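소식 > 보도자료 > 행사

최종 수정: 2018년 5월 12일

빈드홀름, 9월 공개 행사에서 로봇 작업대 개방
블록 하나 옮기는 일을 끝까지 지켜볼 분을 모십니다

산업 자동화 기업 빈드홀름(Vindholm)은 오는 9월 트렐룰라드(Trelulard) 시험동에서 로봇 공개 행사를 연다고 밝혔다. 지난해 첫 행사의 방문객은 377명이었다. 회사 측은 이 가운데 상당수가 점심 뷔페를 먼저 찾았다는 점을 감안해, 올해는 시연장을 식당으로 가는 길목에 배치했다.

시연의 중심은 색색의 블록을 다루는 로봇 팔이다. 정육면체와 별, 오각기둥처럼 모양이 제각각인 블록을 나무판 위에 늘어놓고, 로봇이 지정된 것을 찾아가 다루는 작업이다. 네 살배기라면 금세 끝내고 딴청을 부릴 과제지만, 빈드홀름 개발팀은 여기에 2년을 들였다. 그동안 기록한 시도는 3,426회이며, 성공률은 행사 당일 현장에서 공개한다. 회사는 이 숫자를 미리 알리지 않는 것이 관람의 긴장감을 위한 배려라고 설명했다.

공동 개발사 졸토프(Zoltow)는 제어 소프트웨어를, 맥 언 토이(Mac an tSaoi)는 블록 배치 프로그램을 맡았다. 두 회사의 엔지니어가 시연 내내 작업대 옆을 지키며 질문에 답한다. "언제쯤 설거지를 해 주느냐"는 질문도 받는다. 작년에 가장 많이 나온 질문이어서 올해는 답변을 준비했다.

시연은 하루 6회 진행한다. 관람객은 회차마다 로봇이 다음에 다룰 블록을 직접 고를 수 있으며, 별 모양을 고르면 개발팀의 표정이 잠시 굳을 수 있으나 진행에는 지장이 없다. 참가비는 없고 어린이는 보호자와 함께 입장해야 한다. 신청은 빈드홀름 홍보팀에서 받는다.
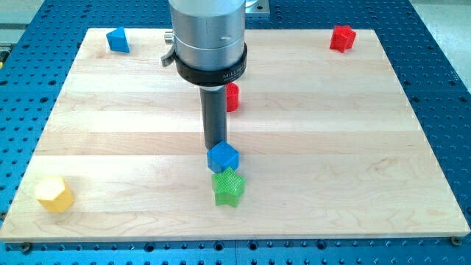 나무판 위 블록 작업. 그리퍼 끝이 파란 정육면체 윗면에 닿을 듯 내려와 있고, 바로 앞에 초록색 별 블록이 놓여 있다. (사진 제공: 빈드홀름)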